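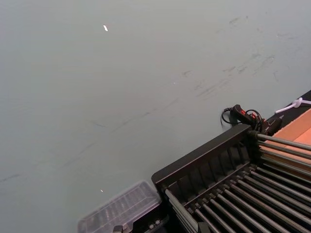 Attachment 1: Tabletop with scuff marks, black dish drying rack at right.

Facilities Support - Matton Building
Ticket 758: Marks on kitchen tabletop, second floor
Category: Furniture and surfaces
Status: Pending requester
Assigned to: Lachlan Morrison

Issue reported
The requester states that dark marks on the pale tabletop beside the dish rack remain after ordinary wiping with a damp cloth. The requester asks whether the top must be replaced before the September lease inspection.

Entry 1 - Wednesday, July 25, 2018
Attachment reviewed. The marks run in a loose diagonal band and consist of thin gray scratches, small blotches and smudges. They fade toward the center of the table. A few fainter lines continue across the middle. The type of finish cannot be confirmed from the attachment, and the furniture record for this room lists only the supplier, Onder.

Entry 2
Requester was asked to complete the following steps and report the result:
1. Move the drying rack to the counter. Lift it with both hands and do not slide it across the table.
2. Wash the marked area with warm water and a small amount of dish soap. Rinse and dry with a soft cloth.
3. If marks remain, test a white eraser on one smudge only. Stop if the finish becomes shiny.
4. Do not use scouring powder, steel wool or bleach.

Entry 3
Requester replied that the blotches lightened after step 2 and that the thin scratches did not change. Step 3 has not been attempted. Requester also asked whether rubber feet may be fitted to the rack. This is permitted - no approval is needed.

Entry 4
Replacement is not authorized at this time. Repair estimate requested from Bradar under work order 19. Requester is to send the result of step 3 to this ticket.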